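Jiltness: registro de vestuario en alfombra roja

Versión 3. Mantenido por Lorena Carrasco y Renata Montecinos.

Resumen

Jiltness reúne anotaciones sobre 117 apariciones públicas de actrices, cantantes y presentadoras en estrenos, galas y entregas de premios. Cada ficha describe el conjunto completo: prenda principal, color, silueta, tejido cuando se conoce, accesorios, peinado y maquillaje. El registro nació como hoja de cálculo para la sección de moda de la revista Bomholm y se publica ahora en archivos de texto para que cualquiera pueda consultarlo o corregirlo.

No se distribuyen fotografías de las apariciones. Cada ficha remite a la galería de prensa donde se vio el conjunto, y si la galería desaparece, el campo queda vacío.

Contenido de la carpeta

fichas.csv — una fila por aparición.
colores.csv — la paleta cerrada que usamos, con sinónimos.
siluetas.txt — definiciones de corte sirena, imperio, columna, princesa y recto.
cambios.txt — historial de correcciones.

Los archivos están en UTF-8 y separados por punto y coma. Si los abre con una hoja de cálculo configurada en inglés, indique el separador a mano o verá todo en una sola columna. La copia de referencia se actualiza cada mes de julio, terminada la temporada de galas de primavera. 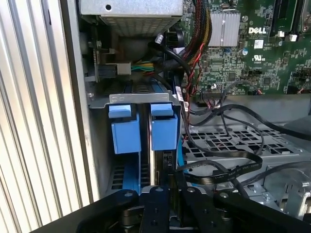
Las copias que circulan por correo suelen llevar cambios propios de quien las reenvía. Antes de citar un dato conviene comprobar el número de versión en la primera línea de cambios.txt.

Campos principales

id: número correlativo, sin reutilizar.
evento: nombre abreviado del acto.
prenda: vestido, traje, mono, falda y top, otro.
color_1 y color_2: según la paleta. El segundo solo se rellena si ocupa una parte visible del conjunto.
transparencia: sí, no, detalle.
adorno: lentejuelas, pedrería, plumas, bordado, ninguno.
maquillaje: natural, medio, marcado.
firma: casa o diseñador, solo si lo confirma la propia invitada o su estilista.
nota: texto libre, en español.

Cómo se anotó

Cada aparición la revisaron 2 personas por separado. Cuando no coincidían, se discutía el caso y, si seguía la duda, se dejaba el valor más general. El campo con más desacuerdos fue maquillaje: la luz de los focos cambia mucho la impresión y un labio marrón puede pasar por natural en una foto y por marcado en otra. También dio trabajo separar el champán del dorado. En la versión 2 eran colores distintos; ahora champán es sinónimo de beige claro y dorado queda para los tejidos con brillo metálico.

Los vestidos de la gala Mancuso se anotaron a partir de la retransmisión, con menos detalle en zapatos y joyas. En 5 de esas fichas el calzado figura como «no visible».

Limitaciones

La muestra está inclinada hacia vestidos largos y hacia galas nocturnas. Los trajes de hombre no se recogen — hubo una prueba en la primera versión, pero la lista de siluetas no servía y se retiró. Tampoco hay datos de talla, edad ni precio, y no pensamos añadirlos.

Las fichas no valoran si un conjunto favorece o no. Las listas de mejor y peor vestidas que publica la revista se hacen aparte y no deben atribuirse a este registro.
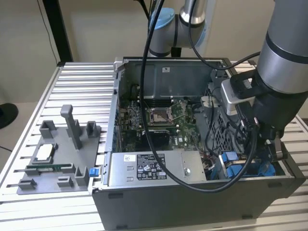

Correcciones

Escriba a la redacción con el id de la ficha, el campo y el valor propuesto, junto con la galería donde pueda comprobarse. Las atribuciones a una firma necesitan confirmación publicada. Renata Montecinos revisa los colores y las siluetas; Lorena Carrasco, todo lo demás.

Uso y cita

Uso libre para prensa, enseñanza y proyectos personales, citando la versión. Para incluir las fichas en un producto de pago hay que pedir permiso. Forma sugerida: «Jiltness, registro de vestuario en alfombra roja, versión 3, Carrasco y Montecinos».

Pendiente

Unificar los nombres de los eventos repetidos.
Añadir los conjuntos del desfile benéfico Weltmont.
Decidir si la capa cuenta como prenda o como accesorio.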